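Can a Machine Put Away a Pen?

The drawer test at Luvidik sounds too simple to bother with. Pull the drawer open, pick up a pen from the desktop, put it inside, push the drawer shut. A four-year-old can do it. The best machine Luvidik has tried so far needs 30 seconds on a good run, and on a bad one it shuts the drawer with the pen sticking out.

Gleice Siqueira runs the chores program there. She came from Grakach, a company that builds packing lines, where a robot arm might do one motion thousands of times a shift and almost never miss.

"In a factory you move the world to suit the robot," she says. "You bolt things down and you light them the same way every day. In a bedroom, somebody has left the chair in the way."

Her group works on six chores. They include clearing a desk, loading a dishwasher, folding towels and putting things back on shelves. Towels get the most attention online, but Siqueira thinks drawers are more useful to study. A drawer has to be pulled straight or it jams. Some have knobs, some have a lip to hook a finger under, and some have nothing at all. Once one is open, it blocks whatever is next to it.

To teach a machine any of this, people have to do it first. Luvidik's operators tidy furnished sets over and over, working with hand-held grippers and wearing cameras on their heads. The recordings go into training. For the desk-clearing chore alone the group has kept 705 of them, and it throws out plenty more, mostly because a hand moved too fast or something important was hidden from view.
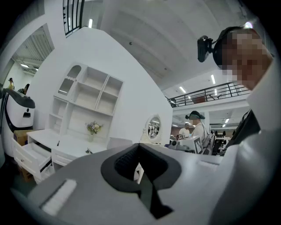 Variety matters more than the raw count, according to Siqueira. Early on the operators were too neat. They always started with the drawers closed and the desktop nearly bare, and the machine learned to expect that. Now they leave a drawer hanging open on purpose, or put a pen down where a sleeve could knock it off.

Iqra Sandhu looks at the same question from the shop floor. She manages stockrooms for Rawashdeh, a chain of housewares stores, and spent part of April with a shelf-stocking robot called the Polard on trial in one of them. Over the trial it was given 445 items to put away. Boxes went well. Bagged goods slid around, and anything soft tended to end up on its side.

"It was fine with the things my staff are also fastest at," Sandhu says. "I wanted it to take the annoying stuff."

She also had to keep a person nearby to restart it when it stopped, so the trial saved her no hours. On the one Saturday she let it run during opening times, it spent much of the morning waiting for customers to get out of the aisle. She sent it back, though she says she would try a newer one if the price came down.

Siqueira doesn't argue with any of that. She expects stores and hotels to get useful machines before homes do, for the plain reason that they have staff around to deal with the failures. A home robot that needs rescuing twice in an evening is another chore.

Her own desk has two drawers. One of them sticks, and she has been meaning to bring it in for the operators to practice on.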